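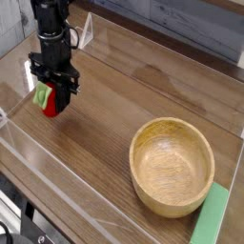 The bowl, empty, on the brown tabletop.

Bowl page, finally up. 5 Oct 2023

Quick intro and then pictures. I've been after a plain round wooden bowl for the kitchen since May, and this one came from Onuoha, the housewares shop in Plurnotcombe, end of the second row past the enamel. Pale wood, thick walls, no carving, no lacquered stripe round the middle. Shop has put 2,000 things on its shelves by the look of it and I walked straight to this. Didnt even look at the Zenance ones properly, sorry.

Going to use it for bread rolls mostly. Maybe lemons. Not salad - I have a glass one for that and I like it.

Click through for bigger versions, they load slow on a phone.
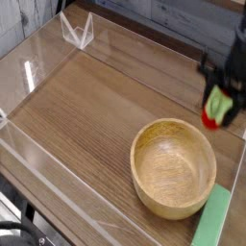 Light on the inside of the bowl, green strip by the base.

Swirly grain in the bottom is what sold me. Looks different every time the light changes, some days nearly yellow. The table grain is dead straight by comparison so the two sit nicely together, I think. Was worried it would be too much wood on wood.

Rim is rounded all the way, comfy to pick up one-handed. My old Ornari bowl had a sharp lip and a foot that rocked. Gave that one away.

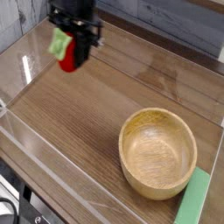

Turning marks, and the shine toward the middle.

More of the rings. You get a brighter patch toward the center, then it goes back to plain honey color up the sides. Narrower at the base than at the top, so it takes up less table than you'd expect. Good for a small kitchen!

Care so far: warm water, bit of soap, dry it right away with a towel. No soaking. Oil every 7 weeks or whenever it starts to look thirsty. The oil I use is a 245 ml bottle, lasts ages. Wipe off the extra or it goes tacky, learned that on a cutting borad.

One more and then I have to go get dinner on.
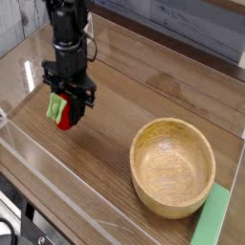 Next up on the gallery

Spoons and the two small trays. Same table, when I get to it. Older bowls are still on page 2.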